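**From the listening shelf**

This month's audiobook is a short introduction to stoic philosophy called *The Quiet Ledger*, put out by Tamuno and running to 6 hours if you play it at the speed its narrator intended. I played it at that speed, partly out of respect and partly because I can't find the setting.

The book wants to answer one question, which is what we are supposed to do about the things we can't do anything about. The ancient answer was to leave them alone. The author agrees, then spends eleven chapters circling the point, the way you would circle a parking lot in Mullstead on market day. I mean this kindly. Philosophy read aloud needs the circling. When you meet a hard sentence on paper you can stare at it until one of you gives in, but a recording keeps going while you are still back at "assent," wondering whether you gave yours.

The opening chapters are the best. They set out the difference between an event and our opinion of the event, using a delayed ferry, and the writing is plain enough to follow while washing up. I was won over by the passage on anger, in which we are asked to picture our rage as a houseguest and consider what it has eaten. Chapter four, on death, is less suited to washing up. I stopped it halfway and finished it on Friday in daylight.

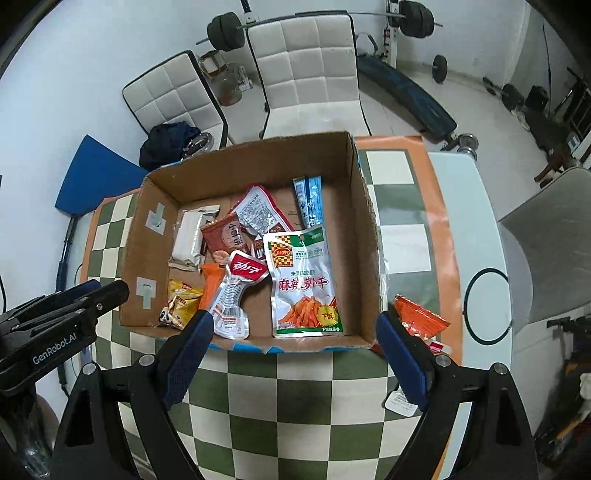 The middle of the book gets into logic, and here the format starts to creak. There are 2 diagrams in the print edition, and the audio version handles them by reading them out. "An arrow goes from A to B. A second arrow goes from B to C." I rewound this section several times and now have a firm mental image of three letters standing in a field. Tamuno does offer a booklet to go with the recording, but it lives on a page of their site that asked me to make an account, confirm the account, and then make it again. I decided this was outside my control and felt the book had already paid for itself.

The narrator is very good. She has a dry, level voice and never sounds as if she is selling you calm. She also gets through the Greek without that little run-up some readers take before a foreign word. My one complaint is that she does the objections in the same tone as the replies, so I spent a good part of chapter seven nodding along with someone the author was about to flatten.

If you would like something shorter, Valano has a single lecture on the same subject that lasts 120 minutes, recorded in the old assembly hall at Romudholm. It covers less ground and there is a cougher. The questions at the end are lively, though, especially from a man who wants to know whether a stoic may honk, and who doesn't accept the first answer or the second.

Both are in the lending catalog. *The Quiet Ledger* is item 1187, and the lecture is filed under Ethics, next to the beekeeping. There is a waiting list for the book at the moment. You'll know what the author would say about that.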